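Pourquoi ton ordinateur a-t-il chaud ?

Tu as déjà posé la main sur un ordinateur après une longue partie ? Moi oui, et je me suis demandé d'où venait toute cette chaleur. Alors j'ai cherché !

Dans un ordinateur, l'électricité circule par des chemins minuscules. En passant, elle frotte un peu, comme toi quand tu te frottes les mains en hiver - et hop, ça chauffe. Plus la machine travaille, plus elle chauffe. Un gros jeu la fatigue bien plus qu'une petite lettre à mamie.
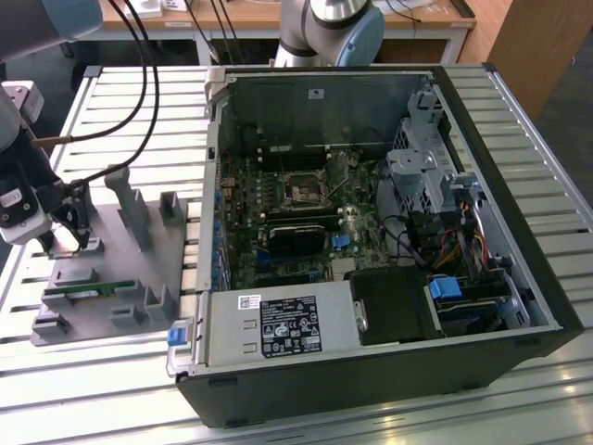

Geert Kramer m'a écrit que le sien soufflait comme un sèche-cheveux dès qu'il lançait un dessin animé, et il voulait savoir si c'était grave. Non, Geert, pas du tout ! C'est le ventilateur qui accélère pour chasser l'air chaud. Par contre, s'il souffle tout le temps, demande à un adulte de regarder s'il y a de la poussière.
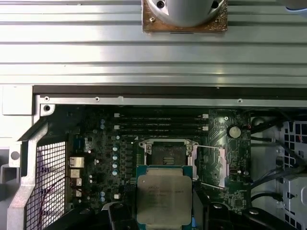

La chaleur adore le métal, car elle y voyage très vite. Touche une cuillère oubliée dans la soupe (doucement, hein !) et tu comprendras. Regarde aussi les crêtes bien parallèles sur le grand panneau gris argenté : quand on plisse le métal comme ça, il a plus de surface qui touche l'air. Les radiateurs de la maison utilisent souvent la même astuce.

Et toi, tu peux aider ton ordinateur : ne le pose pas sur ta couette, il étoufferait. Une table, c'est parfait.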